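Budgeting for a first robot arm: simulate first, or just buy one?

Posted in Planning and Buying

Taha Lamrani

Hi all, I help run a makerspace in Hartley and we finally got the nod to plan for a robot arm! I'm so excited I've barely slept. The first thing we want it to do is sort and stack toy letter blocks, for our after-school group. Kids call out letters, the arm finds them and lines them up on a board. Later on we'd like it to pack parts kits, but blocks are the start.

Our whole budget is $2969 and that has to cover everything, so no, we're not getting one of the big white factory arms. My plan was to put nearly all of it into a small desktop arm and gripper from Gatbridge and sort the rest out as we go. A friend who has done this before told me to stop and spend a month in simulation first. So I've been playing with that at night on the old desktop at home, and I'm hooked. I've set up a table with the blocks and a square board on it, plus a view from right up at the gripper. 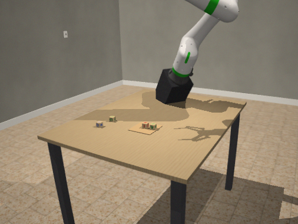
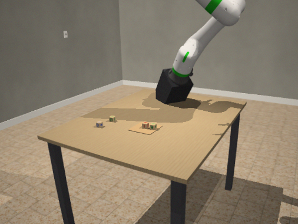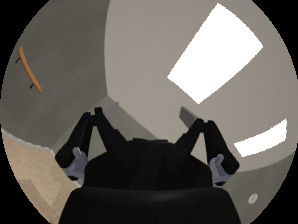
My questions, sorry there are a few. Is it fair to pick a real arm from what I learn in the simulator, or will I be fooling myself? How much should I hold back for things that aren't the arm? And is a camera up at the gripper worth paying for, or is one fixed camera looking over the table enough to begin with?

The bench it would go on is fixed to the wall on one side, and we have 15 kids in the group, if either of those matters. We'd like to order in June. Any thoughts very welcome, even if it's "slow down"!

Marlow_bench

Love this project! Blocks are a great first job. They're cheap, they have flat sides, and when it goes wrong you pick them up off the floor and go again.

Yes, you can learn a lot from the simulator, but be careful which things you let it decide. It's very good for reach. Put your table in at its real size, measured with a tape, then put the arm where it would really be bolted down and try for the far corners. We did this before buying ours and found that the arm we had our hearts set on couldn't get to the back third of the bench. That saved us the price of a return trip to the supplier, and probably a few friendships.

It's poor for grip. Simulated blocks tend to be perfectly square and behave themselves. Real ones have worn corners and a bit of jam on them. Try to borrow or hire the gripper before you commit, or at least ask the seller to run a pick with your own blocks. Post them a handful. Ours was happy to do it and sent back a video.

On the money, I'd hold back far more than you're planning. What ate our budget:

Mounting plate and bolts
Emergency stop button and the wiring for it
A clear guard along the front of the bench
Spare finger pads (buy these with the arm, the freight on its own is silly)
A second power supply
Two decent lamps

I'd set aside 26 per cent of the total before you even look at arms. With kids in the room, the stop button and the guard come first, and if that means a smaller arm then get the smaller arm. Your wall matters too. Check how far the elbow swings out behind when the arm folds up, as that's the bit people forget to measure.

rosie k

just buy the arm, you'll learn more in a weekend with the real thing. ours was second hand and its been great

Marlow_bench

Second hand can be brilliant, agreed, but ask whether the controller still gets updates and whether you can get the cable. We were quoted 21 days for a cable once.

Dunmore Shed

Chiming in on the camera part. Start with the fixed one. Bolt it somewhere high where nobody's elbow can reach it, and spend your time on getting the lighting even across the whole table. Shadows caused us more grief than anything else — the arm throws one over the very thing it's trying to look at, and at four in the afternoon with the sun through the side window ours would get the letters wrong over and over. You can try that out for free before you spend a cent! Move the light in the simulator, save a view from the fixed camera each time, and see when your letter reading falls apart.

A gripper camera is lovely to have for the last little bit of the approach, and I'd plan for it as a second-year buy. Two things to check now so you don't shut the door on it. Does the arm have a spare cable path down to the wrist? And does the payload figure still work once you add the camera, the bracket and the gripper itself? The number in the catalogue is often for a bare wrist. We have a Pliklow arm and I had to ask them twice before I got a straight answer on that, though they were very nice about it.

If you want to try a very wide lens, borrow one first. You get a huge view, but straight edges bend towards the outside and you'll need to calibrate for it. That's a fun weekend if you like that sort of thing (I do), but it's still a weekend.

Also, see if the Nultska library has its lending kits going again. They used to have a small desktop arm you could book for a fortnight.

Taha Lamrani

Oh this is all gold, thank you! I measured the bench tonight and it's deeper than I had it in the simulator, so that's the first thing to fix. I'm moving the stop button and guard to the top of the sheet and the gripper camera down to next year. Will ring the library in the morning about the loan arm. Marlow, could you tell me how thick your mounting plate is? Ours would be going onto an old timber benchtop and I'm not sure it's stiff enough by itself.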